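Small Parts, Big Arguments: How Connectors Became Standard

12 September 2026 | Course notes, Unit 2
Reading time: 4 minutes

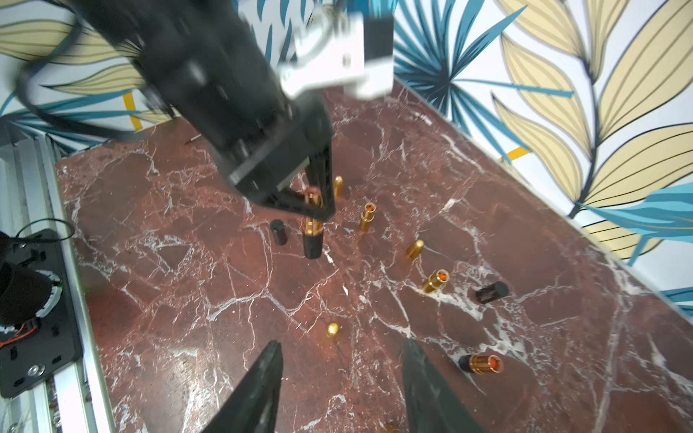 Gold-coloured connectors on a marble top.

Last week ended with screw threads and the long quarrel over them. This week is plugs, pins and sockets, where the quarrel is shorter but the people in it were better at holding a grudge. Please read the Cirkby case before the seminar. It is in the reader, after the bit on railway gauges that everyone skips.

What a standard is

For our purposes, a standard is an agreement about the parts of a thing that other people have to touch. A maker can do as they like on the inside of the box. The trouble starts at the edge, where somebody else's cable has to fit. Most of this unit is about that edge.

We will keep two words apart. A formal standard has a document, a number and a meeting behind it, often a great many meetings. A de facto standard has none of these. It is simply what everybody bought. Students tend to assume the first kind is more sensible. Hold that thought until you have read the minutes in the reader.

Who pays when things don't fit

The cost of a mismatch rarely lands on the person who caused it. If two makers choose different plugs, neither of them has to crawl behind the cabinet. The buyer does, holding an adaptor, and then a second adaptor for the first one.

Adaptors deserve more attention than they get in the textbooks. They are sold as a way out of a bad choice, and they do work, up to a point. They also remove most of the pressure to fix anything. A shop with a healthy trade in adaptors has no great wish to see the argument settled.

The Cirkby case

Cirkby made sound equipment for halls and theatres. Nullent made the same sort of thing, slightly cheaper, in the next valley. For 13 years their plugs were close enough in size that one could be pushed into the other's socket with some effort, after which it would not come out. Both firms described this in their catalogues as a secure fit.

The halls complained. Each firm offered to adopt a common plug provided it was their own. A joint working party was set up in November and met 40 times. It produced a report in two parts, one on the shape of the plug and one on the expenses of the working party. The second is the longer.

What ended it was Jomgate, a maker of cables with no plug of its own to defend. Jomgate picked the Nullent design, apparently on price, and turned it out in such numbers that the matter was over before the report came back from the printers. Cirkby changed its sockets the following year and announced the change as an innovation.

Points to take from it:

The better plug may well have been Cirkby's. Engineers at the time thought so, including a few at Nullent. It made no difference.

Neither firm chose the winner. A third party did, for reasons that had nothing to do with sound.

The working party was not useless. Its drawings were borrowed for the later written standard, which described with great authority what everyone was already doing.

Lock-in, and the limits of the idea

You will meet the claim that once a standard takes hold, it can never be shifted, however poor it is. Treat this with care. Plenty of poor standards have died. They usually die when the thing they connect dies, so the plug goes into the skip along with the equipment, and no one has to admit anything.

The Nkosi paper puts the counter-argument well and is only 50 pages, a good few of them footnotes. It argues that we notice the survivors and forget the drawers full of losers. Anyone who owns such a drawer can bring it up in discussion. Please do not bring the drawer. We had that last year.

For the seminar

Come ready to argue for one side of the following: a regulator should have stepped in and picked a plug for Cirkby and Nullent in the first year. If you argue for, say which plug, and how the regulator would have known. If you argue against, say what you would tell the man behind the cabinet.

Short written answers go in the tray outside the office by noon. The tray on the left is for a different course, and they have started keeping ours.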